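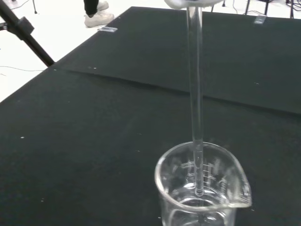 **Daza** is a method for teaching a robot to place a thin, see-through tool into an open vessel and move it there without touching the walls. It was developed at the Rastport laboratory and is mostly associated with one task, stirring a liquid in a beaker with a rod. The method learns from recorded demonstrations and uses color cameras only. It does not need a depth sensor, markers on the glassware, or a 3D model of the beaker.

## Background

Clear glass is hard for most robot vision systems. Depth cameras that project a pattern of infrared light often return nothing from a beaker wall, or return the distance to the table behind it. Color images have a different weakness. A rod shows up mainly as a pair of bright edges, and these shift as the rod or the light moves.

Earlier work at Rastport, under the name Pundus, dealt with the problem by coating the glassware with a removable matte spray. Pundus could find a coated beaker reliably, but the coating had to be washed off before the vessel was used, and it hid the liquid level. Daza was started as a way to drop the coating step.

## Method

A Daza policy takes in images from a camera at the wrist and a fixed camera overlooking the workspace, together with the joint positions of the arm and hand. It puts out a short run of arm and finger motions, which is replaced by a new one before it has been fully carried out.

The task is divided into 4 stages:

1. **Approach.** The rod is brought over the work surface in a vertical position.
2. **Alignment.** The lower tip is moved until it is over the mouth of the beaker.
3. **Lowering.** The rod goes down until the tip is near the bottom of the vessel.
4. **Stirring.** The tip follows a small circle and the rod is then raised.

The stages are marked in the training data, but the policy is not told at run time which one it is in. A separate output of the network guesses the stage, and the guess is used only for logging and for the safety stop.

Alignment is the stage where most of the design effort went. The wrist camera looks down along the rod, so the tip and the rim of the beaker can be seen together shortly before lowering begins. Daza adds a training target for this part of the motion: the network must predict the offset between the tip and the center of the rim in the wrist image. The labels come from the lowering motion later in the same demonstration, so they do not have to be drawn by hand. 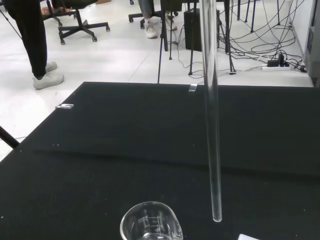

One comment on the method's discussion page objects that an offset measured in the image says little about height, and asks how the policy avoids lowering the rod too early. The maintainers' reply points to the fixed camera. When its images were withheld during testing, the most common fault was a tip that came down on the rim.

## Training data

The published set holds 1,519 demonstrations, recorded by operators steering the arm and hand remotely. Beakers were moved between recordings, and both dry and filled vessels were used. A dark covering on the table was kept throughout. The authors give contrast as the reason, as the edges of clear glass are easier to pick out on black than on a pale surface.

Recordings in which the rod slipped in the fingers were kept if the operator recovered. Those that ended with a tipped beaker were left out of training and stored separately.

Files are in the Utel format, which stores each camera stream next to the joint readings on a shared clock. Utel was written for an older project at the same laboratory and has few users elsewhere.

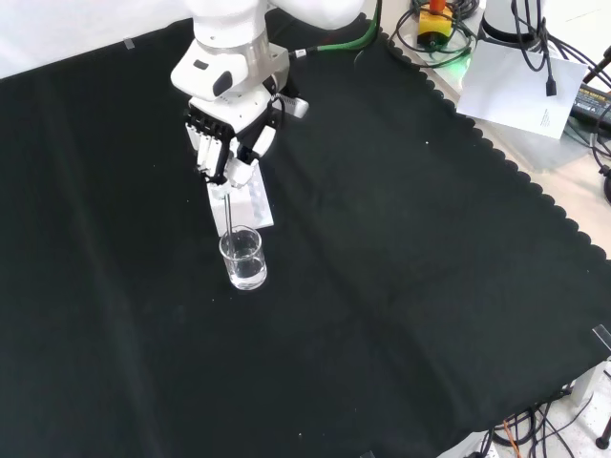 Holding the rod with a multi-fingered hand adds some difficulty over a plain two-finger gripper. The rod can tilt between the fingertips when it meets resistance, and a small tilt at the grip becomes a large shift at the tip. Daza has no model of this. It depends on the cameras to show the tilt and on demonstrations in which operators corrected for it.

## Results

In the main test the policy was run for 300 trials and completed 85 percent of them. A trial counted as complete if the tip entered the beaker, a full stirring motion was made, and the rod came out again with the vessel still upright. Light contact with the wall was allowed.

Failures during alignment were more frequent than failures during stirring. Results were weaker with bare tabletops, and the authors do not recommend the released weights for pale surfaces without further training.

## See also

- Pundus
- Utel (file format)
- Imitation learning
- Transparent object detection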